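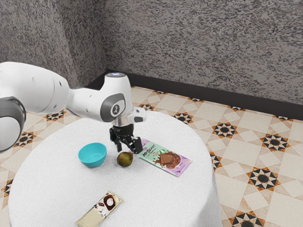
A practice layout in the simulator at Prukside: the arm over a green fruit, with a bowl and two chocolate wrappers on the table.

Prukside packs mixed snack boxes for offices and hotels, and in November it let visitors in for a morning to see how the new arms are getting on. I went because our own packing room is two years behind theirs and we keep being asked when we will catch up.

The tour began upstairs, in a small room with three desks and a lot of screens. Every new item is tried out on the computer before it goes near the floor. The team builds a table, puts things on it and lets the simulated arm work out how to reach them. They change the table, the floor and the items from one run to the next, and a patterned tile floor is as good as any other for this. Round things and flat things are mixed on purpose. Fruit can roll when the fingers close, and a bar lying flat gives them very little to get hold of.

Two of the people in that room used to pack boxes downstairs. They were asked to move up after the first trial because they knew which items caused trouble. One told me she missed the radio and the company but not standing from six in the morning. She had 10 days of training, which she thought was too short, and she still asks for help with the software. Her pay went up by one grade.

Downstairs there are four packing lines, two with arms and two without. The control system was supplied by a firm called Varnon and the conveyors are older and came from Marnine. Joining the two took longer than planned. On the morning we were there, one arm line stopped twice and was started again by the person looking after it, both times in under a minute.

The manager gave us one figure for output, 1,575 boxes a shift on the better arm line. He would not give the same number for the hand lines, saying the boxes were different, and looking at them I think that was fair. The hand lines do the gift orders with ribbon and tissue, and there is no plan to change that.

There were 21 people on the packing floor before the arms came in and the number is the same now. What they do has changed. Each arm line has a person filling the trays, a person checking the closed boxes and a person who clears stoppages, and they swap every hour. I asked a checker how she found it. She said her wrists were better and the afternoons were longer. Another said he had liked being quick at the old job, and there was no way to be quick at this one.

The swapping was the staff's own idea. At first everyone kept to one place all day and the checkers complained of sore eyes.

Noise was lower than I expected. The floor markings round the arms were clear, although the walkway by the tray store is narrow and we had to go through one at a time.

Lunch was in the canteen, soup and rolls. The next site on the list is the Fu warehouse, where they unload by hand and are thinking about changing. I have asked for two places on that visit, so anyone from our packing room who wants the other one should tell me before the end of the month.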